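Two-arm build at the shared shop – lifting the white organizer

benchrat_tanner
Okay, Tuesday night update from the shop. For anyone who missed the first posts, I'm Tanner Bélanger and I'm putting together a two-arm tabletop rig with Karagiannis controllers and a pair of grippers. Goal for April is picking up household stuff with both hands at once and setting it down without a crash.

Right now I'm stuck on the desk organizer. It's a long shallow tray with a tall rounded hump on the left and a lower pointy lip on the right, and the two ends want totally different approach angles. I've logged 40 tries and got 11 decent lifts, which stinks. 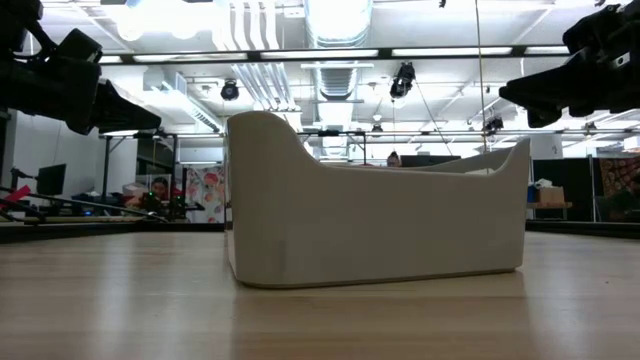
Page 3 of 7

benchrat_tanner
So both grippers come in from up top, one per side, and I've been closing them at the same moment. I think that's my mistake. The left one hits the hump early and shoves the whole tray over before the right one gets anything.

mossyoak
Love this build!! But look at the shine on that table. Matte white tray, glossy wood, big row of lights overhead – I'd bet your depth numbers are garbage near the bottom edge. Throw a dark cloth down before you touch the timing.

Plinance_Pete
Disagree with mossyoak. I ran a cheap depth camera over a varnished desk for a whole winter and never had trouble like that. It's the timing. Let the left arm touch and hold, then bring in the right one.

mossyoak
Your desk had a lamp on it, Pete. Not the same thing at all.

gluegun_gal
Why grab the ends anyway? The side wall dips in the middle, so pinch it there with one arm and be done. My Serkico does trays that way all day long.

benchrat_tanner
Because the whole point is two arms! (Also that tray would swing like crazy from one side.) What grip force are you running, though?

gluegun_gal
I keep it at 60 percent. Anything over that and thin plastic starts to bow on me.

Plinance_Pete
Slow down the approach too. I went from 200 mm a second to 60 on the last stretch and it stopped knocking things around.

benchrat_tanner
Fine, I'll try the cloth first and then Pete's hold-and-wait thing, same number of tries for each. Anybody got spare Katico finger pads? Mine are worn smooth on the left side.

mossyoak
I have a set. PM me your address.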